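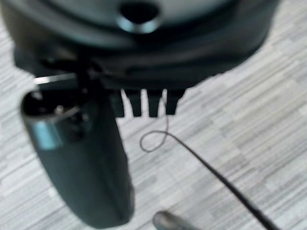 A percussion shotgun from Flammont

Filed under: Collection News, Antique Arms

Those of you who came along to the July open evening at Skemham will remember us talking, probably for rather too long, about a double-barrelled percussion shotgun that we very much hoped to bring home. We are delighted to say that it has now joined the collection, and it is every bit as nice as we had hoped – perhaps a little nicer, now that we have had a proper look at it in daylight.

The gun is a 12-bore by Dudek of Flammont, a small provincial maker whose work does not come up very often. It has browned twist barrels, back-action locks with a modest amount of scroll engraving, and a walnut stock with a good deal of honest wear at the wrist. One of the nipples has been replaced at some point, and the ramrod is a later one, but the locks are crisp and both hammers hold at half cock as they should. The trade label in the lid of the case is torn across one corner, though the address can still be read quite easily.

We paid £400 for it, case and all, against a first guess of around £300, and we think that was fair. The powder flask came separately from the Wikley sale and is not original to the set, but it is of the right date and sits very happily in its compartment.

If you would like to handle the gun, it will be out on the long table at the next meeting, from 2 until 4. Please bring cotton gloves if you have them, and do ask before cocking either lock. We would also love to hear from anyone who owns another gun by the same maker, as we are trying to put together a short list of serial numbers and would be glad of even a scribbled note.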